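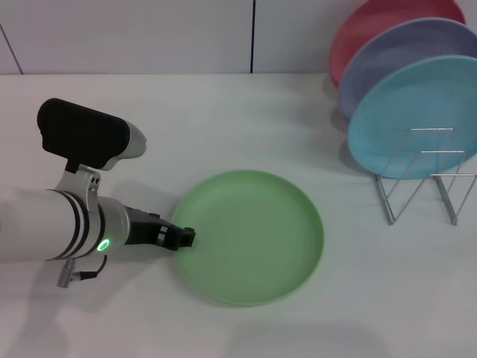 Moving an Old 401(k), Start to Finish

September 23, 2024

I left Droritz in June and finally dealt with the retirement account I had there. It took longer than it should have, mostly my own doing, and I'm writing down the steps while I still remember them.

The plan at Droritz was run by a recordkeeper called Verico. My new job has a plan too, with Prellus. When you leave a job with money in a 401(k), you can usually leave it where it is, roll it into the new employer's plan, roll it into an IRA, or cash it out. Cashing out means income tax on the whole amount and, at my age, a penalty on top. I didn't spend any time on that one.

Leaving it was tempting. The Verico account was fine. The funds were cheap and I knew the website. But I already have one tiny account from a job years ago that I forget about until the statement comes, and I didn't want a second. Former employees also paid a quarterly account fee that Droritz had been covering for current staff. I only found that out by reading the fee notice, on the second page.

So it was between the new plan and an IRA. I went back and forth on this for most of the summer. An IRA gives you far more choice of investments. The new plan has a short list, but it includes an index fund I would have picked anyway. What settled it was the backdoor Roth. I may want to do one of those in the next few years, and having pre-tax money sitting in a traditional IRA makes the tax math worse. Money inside a 401(k) doesn't count for that calculation. If you have no plans like that, the IRA might be the better choice, and plenty of people go that way.

Before calling anyone I checked that the Prellus plan accepts rollovers. Not all plans do. It was in the summary plan description, which I had been sent on my first day and had not opened.

Then the paperwork. Prellus wanted a rollover form and a recent statement from the old plan. Verico wanted a phone call. They would not do it online because part of my balance was Roth and part was pre-tax, and the two have to be sent separately. I hadn't thought about that. I had switched my contributions to Roth partway through my time at Droritz, so there were 2 balances, and the smaller one, the Roth side, was $1,226 — not much, but it needed its own check and its own line on the form.

The thing to say on the phone is "direct rollover." The checks should be made out to the new plan for your benefit, with your name after that. If a check is made out to you personally, the old plan generally has to withhold part of the taxable amount for federal tax, and then you have to make up the difference from your own pocket within the deadline if you want the full amount to count as rolled over. I asked the person at Verico to read the payee line back to me. She did, and it was correct.

The checks came to my house instead of going straight to Prellus. I was a little alarmed, but this is normal with some companies. I put them in an envelope with the form and mailed it with tracking. The pre-tax check was credited in 4 business days. The Roth check took longer because I had left the contribution start year blank. Prellus needs it to track the five-year rule. I had to call Verico again, get a letter with the year on it, and upload that.

When the money arrived it went into the plan's default target date fund. I moved it the next day. If you're used to picking your own funds, check this, as the rollover doesn't always follow the elections you've set for new contributions. Mine didn't.

There was a $100 distribution fee at Verico, taken out of the pre-tax side before the check was cut. It was in the fee notice as well, one line under the quarterly one.

Next January I should get a 1099-R for each check. A direct rollover still gets reported on the return, even though no tax is due on it. I've made a folder for those.

The tiny old account is at Botha, and I've requested the forms. Their website says to allow extra time for accounts with no recent activity, so that one will probably run into the winter.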